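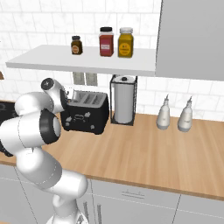 Workshop > Notebook > April

Back on the Potix lanterns today, the paper ones for the gallery at Stulamcombe. Elvira Huanca wants the lamp housings properly dark against the white walls, and I've been dithering over what sort of dark for ages. The black of the toaster next to the white arm is more or less what I'm after - plain, no blue in it, and it makes the white look whiter! So that's what I mixed this morning, and housing 13 has had its first coat.

Print this page | E-mail this page

The shades are going less well. I tried the Mosquera paper (sheet 449) with two layers of wheat paste and it cockled along the top seam, so I've pinned another one out flat under boards. Ulises Huamán thinks the paste is too thick. He may be right, he usually is about paste.
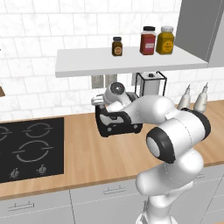

If the second one cockles as well I'll go back to the Gundo paper, which is duller but behaves itself (and we've still got half a roll under the bench). Hanging wire is cut - 862 mm for the short drops, 931 for the long. Must ask Elvira which end of the room gets the long ones.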